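Span of control

Span of control is the number of people who report directly to one manager. If you supervise six people, your span is six. It doesn't matter how many people report to those six; they belong to somebody else's span. I've been keeping up this entry for a while, and I still get mail from readers who add up the whole department and send me a number in the hundreds, so let me say it one more time: direct reports only!

You'll also see it called span of management, supervisory ratio, or (in older books) span of supervision. Some writers split hairs between these. I don't bother, and I've never met a working manager who did.

Narrow and wide

A narrow span means few direct reports, say three or four. A wide span means a lot of them. Where narrow ends and wide begins depends on who you ask and what kind of work they do. A call center supervisor with 11 people would probably say she has a small team. Give the same 11 people to the head of a legal department and he'll be asking for a deputy by lunch.

Companies with narrow spans end up tall, with plenty of layers between the top and the front desk. Companies with wide spans end up flat. You can work this out on a napkin. Take 90 employees doing the front-line work and give each supervisor nine of them, and you need 10 supervisors. Give each supervisor 30 and you need three. Now somebody has to manage the supervisors, and with 10 of them you may well want another layer in between, while three can just report to the owner.

That napkin sum is how a lot of reorganizations start, by the way. Somebody in finance does it and sees salaries going away. The sum is fine as far as it goes, but it leaves out what those supervisors were doing all day.

Background

People have been arguing over this for a very long time, and armies got there first. Military units have been nested inside bigger units for as long as there are records, with one officer over a handful of smaller groups, and most early writing on the subject borrows from that. When large factories and railroads came along, their managers borrowed the same idea, and by the first half of the twentieth century you could find consultants recommending a fixed number of subordinates as if it were a law of nature. The number tended to be small, usually somewhere between three and eight, with lower figures for executives and higher ones for foremen.

Part of the reasoning was about relationships. Add one person to a team and you don't add one relationship, you add a whole bundle: the new person with the boss, the new person with each coworker, and the boss with every combination of them. The count climbs fast. I think the math is a little silly as a guide to real life (most of those combinations never need any managing), but the basic feeling behind it is right, and anyone who has gone from five reports to nine knows the feeling.

Later on the fashion swung the other way. Personal computers and email made it easier to pass information around without a middle manager carrying it, and whole layers were cut. Flat was good, tall was stuffy. I started my own working life in the tail end of that, under a man with so many direct reports that he kept a laminated list of our names in his desk drawer.

The Plotau case

The example I get asked for most is Plotau, a maker of kitchen fittings. It was founded in 1977, and for years it ran with a single plant manager over every shift lead, every buyer, the maintenance crew, the whole lot. By the time Birsen Soylu took over the plant she had 30 direct reports. She told me she never once held a full round of one-on-ones in her first year. She'd get through two-thirds of the list, something would break down or a shipment would go missing, and by the time she got back to it she'd start at the top again, so the people at the bottom of the alphabet hardly ever saw her.

What she did about it was pretty modest. She put in three area leads, kept maintenance for herself (it was what she knew best), and moved purchasing over to the office. Her span dropped to 11. She says it could have been eight and she'd have been happier, but she lost the argument over the buyers, two of whom came back to her within months.

I like this case since it's so ordinary. No grand design, and the final number was partly the result of an argument.

What makes a span workable

How alike the jobs are. If everyone does the same work, one good answer serves the whole team. If you manage a payroll clerk, a web designer and a truck dispatcher, every question is a new subject.

How much the work changes. Steady, routine work needs less of a manager's time per person. A team setting up a brand new service needs a lot.

How experienced people are. New hires eat up hours. This one gets forgotten all the time in planning, where a chart shows a box for each person and all the boxes are the same size.

Where everybody is. People in the same room are easier to keep up with than people in four towns. Remote tools help, but I've watched managers lose whole afternoons to messages that would have been a ten-second chat in a hallway.

What else the manager has to do. Many supervisors carry a full load of their own work on top of supervising. If half of your week is your own accounts, your real capacity is half of what the chart says.

How good the support is. A manager with a decent scheduler, an HR contact who picks up the phone, and a written procedure for the common stuff can handle more people than one who has to invent everything.

Some companies turn this list into a score sheet, giving points to each factor and reading a recommended span off a table. I've used one. It was useful for getting people to talk, and I wouldn't trust the total.

Signs the span is too wide

Approvals pile up. People wait days for a yes that takes a minute to give. Reviews get copied from last year with the dates changed. One or two people on the team turn into unofficial supervisors, with everybody going to them first, and they get neither the title nor the money. Sinan Akbulut ran the regional office for Maurya, a cleaning contractor, and he put it to me this way: he knew he had too many people when he learned from a birthday cake that someone had been there five years.

Signs the span is too narrow

These get less attention, and they can be just as costly. The manager redoes work that was fine. Decisions crawl up through several people who each add a comment. Ambitious employees get bored, and good supervisors start looking for things to supervise. If you have two direct reports and you meet with both of them every day, I'd gently suggest asking them how they feel about it.

Pay is another problem. In many companies the only way up is to manage someone, so positions get created with one or two reports just to justify a raise. Do that for ten years and you've got layers that were never planned by anyone.

Spans where machines share the work

A question that comes up more and more is whether equipment counts toward the span. Strictly speaking, no. A span counts people. But a supervisor on a line with automated stations still spends time on stoppages, service visits and retraining, and that time comes out of the same day. I've seen planners treat automation as a reason to widen spans right away, on the theory that fewer people means less to supervise. The first few months usually go the other way. People are learning new tasks, the old job descriptions no longer fit, and everyone has questions.
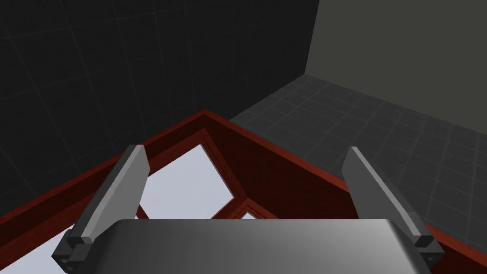
Computer rendering of a robot gripper with its two fingers open wide.

The sensible approach, to my mind, is to hold the span where it is until the new routine has settled, then look again.

Measuring it

To get an average for a whole organization, divide the number of people who have a boss by the number of people who are one. That gives you a single figure, and it hides nearly everything. An average of seven can mean that every manager has seven reports, or that half of them have two and the other half have twelve. Look at the spread, and look at it layer by layer.

Watch out for contractors and part-timers too. They're often missing from the HR system and very present in the manager's inbox. When the offices at Markville were reviewed one December, the temp staff had been left off the chart completely, and two supervisors who looked underused were in fact the busiest people in the building.

Dotted lines are the other headache. In a matrix setup a person may report to one manager for daily work and to another for projects. Kulter, a furniture wholesaler, counts each dotted-line report as half a person. It's crude, but it's better than counting zero.

Common misunderstandings

There is no single correct number. You will find articles that give one, and they disagree with each other.

A wide span doesn't automatically give people more freedom. If the boss still insists on signing everything, a wide span only makes the line outside the door longer.

Span of control also isn't the same thing as delegation. Span tells you how many people answer to a manager, and delegation tells you what they're allowed to decide without asking. You can change either one and leave the other alone, although changing the first without thinking about the second is how most of the trouble gets started.

See also

Chain of command
Delayering
Delegation
Matrix organization
Unity of command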